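Aug 8, 2018

**Clesomholm furniture reuse - how the second grant payment is going**

Hello all,

I promised you something shorter than last time, so I'll try! This covers the stretch since you released the second payment, and I've put the money bit near the end because that's where I always look first anyway.

The big change is that we're properly into the Radebe unit now. It took longer than I told you it would. The landlord wanted the fire doors sorted before we could store anything upholstered, and then the door people came with the wrong closers, so for a good few weeks we were still stacking sofas in the old shop and apologising to customers who had to climb round them. That's over. The unit is dry, it has a loading bay at the right height for the van, and we can finally keep the unsorted stuff away from the pieces that are ready to go out.

Collections have picked up a lot as a result. We run the van 3 days a week now, with a fixed round for Grirkemer, and people there have started saving things up for us, which is lovely. The downside is wardrobes. Everybody has a wardrobe they want rid of and hardly any of the flats we furnish can take one! I've started asking for measurements on the phone before we say yes, and I should have done that from the beginning.

Small bedroom pieces are the opposite story - they go as fast as we can get them ready. Bedside cabinets especially, as nearly every household on the referral list asks for one, and they're a good size for our trainees to learn on. We've stopped trying to make everything look new. If a piece is sound and the drawers run, a few knocks in the paint don't hold it back any more, and that has cut the queue for the paint bench right down. 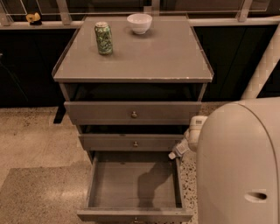 *Grey bedside cabinet, three drawers and an open shelf. A few chips along the front rim of the top.*

On training, we've had 13 people through the repair course. I'd hoped for a few more by now, but the summer start was a mistake (school holidays, childcare, you can guess the rest) and two of the evening sessions ran nearly empty. The people who did come have been brilliant, and several have asked about doing the upholstery course as well. I'd like to move the next intake to October and hold it during school hours. If you're happy with that, a quick email is all I need.

Now the money. The van repairs came to £2000, which was more than we'd set aside - the clutch went and then the mechanic found the rear brakes. I've covered it from the line for shop fittings, where we'd underspent after getting the racking second-hand. The fire doors were around £3000 and that's the bill I mentioned on the phone. The landlord has agreed to take it off the rent over the year, so it should come back to us, but it does make the bank balance look thin at the moment. Please don't be alarmed by the statement when it arrives!

We also moved the stock list over to Cliser. I grumbled about it for a fortnight and I'm still not keen on how it handles pairs of things, but the weekly list for the referral agencies now takes me minutes where it used to eat a whole morning.

Still to do before the next report: the sign for the Radebe road side, a proper price list for the shop, and finding somebody to take mattresses we can't pass on. The council's bulky waste rate has gone up again and I'd welcome any contacts you have there.

Receipts are in the shared folder, apart from the second brake invoice, which I'm chasing.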